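Vostel budget: 523 thousand for the old chapel and cemetery wall

toomside_reader
So the Vostel town budget is out and I read the whole thing over coffee, and wow, there is finally money in it for the chapel on the hill! 523 thousand for the next fiscal year, covering the chapel roof, the cemetery wall and the footpath between them. I've been going to those budget meetings since before the roof tarp went up and I'm so happy I could sing.

reslow_ridge
Happy for you, but did you see the road line? Reslow gets 37 thousand for potholes. We have a school bus route out here! I like old buildings as much as anyone, but a wall can wait a year.

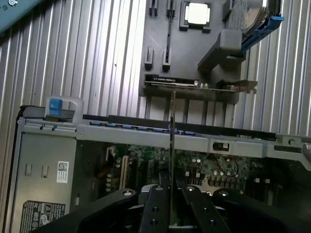 toomside_reader
The wall has waited, though. The part by the lower gate has been leaning into the lane for ages. And the road money is only the town share, the county adds its own part in March.

budgetnerd36
Love that people are reading this stuff! Page 36 is the one you want. The chapel money is split into stages:

1. Roof and gutters. This goes out to bid first, and the town wants it closed up before the fall rain.

2. Cemetery wall, starting at the lower gate and working uphill.

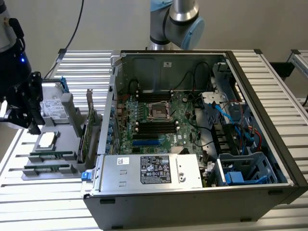
3. Footpath and drainage, paid for only if the first two stages stay under budget.

reslow_ridge
Stage 3 is never going to happen then. Remember the Toom bridge? Same wording, and we're still walking around by the mill.

budgetnerd36
Fair, the bridge was a mess. But that one had no contractor lined up, and this time Umik already did the survey and the drawings. I'm pretty hopeful.

hillside_gal
I don't like that a chapel gets public money at all. The cemetery, sure, every family in town has someone up there. The chapel should be raising its own funds.

toomside_reader
It belongs to the town, has for generations! We vote in it, the choir practices in it, the winter market is in it. I get where you're coming from, but to me it's a town hall with a bell on top (and a really lovely bell).

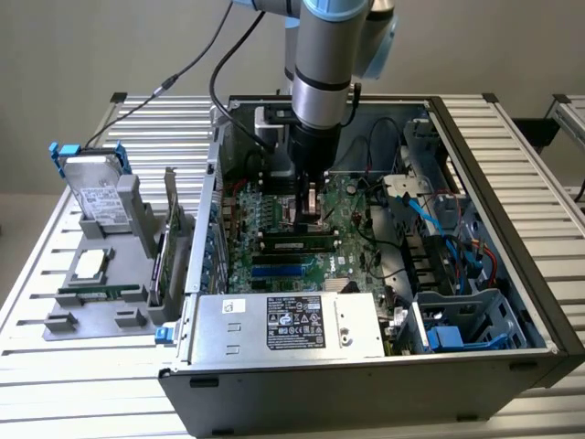
hillside_gal
When can we comment on any of this before the vote?

budgetnerd36
Written comments are open until 5 p.m. on the last day of the month, at the clerk's window or by mail. You can also speak at the hearing, just put your name on the sheet at the door.

reslow_ridge
I'll be there about the potholes. Save me a seat anyway.

Contact | Forum rules | © Vostel Town Talk | Back to top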